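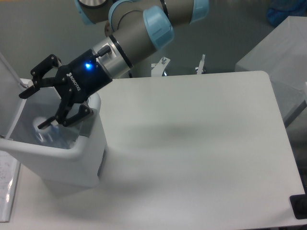

**Ticket 3912 — recycling bin keeps getting rejected at pickup**

Hi, Marius Ciobanu here, unit 6 at the Trevitz building. Third time this August I've come back to a full bin with a "contaminated" sticker on it, so I'm finally writing in!

What I've tried so far:

- Rinsed everything, then left it upside down on the rack overnight. Still got a sticker.
- Took the caps off the bottles (your old leaflet says to). Sticker again.
- Put the caps back on, as the Pleda app says to. No sticker, but they left half the stuff behind — mostly the clear cups.

So which is it, caps on or caps off? And do clear cups go in with bottles or in the general trash? The leaflet and the app don't agree, and I've read both more than 3 times (my wife thinks I've lost it).

**Update, 4:40 pm:** Called the Dudow depot. The guy said caps on, squash the bottle first, and cups only if there's a recycling number on the bottom. Trying that for the next pickup. Please leave this open until then, and could someone fix the leaflet?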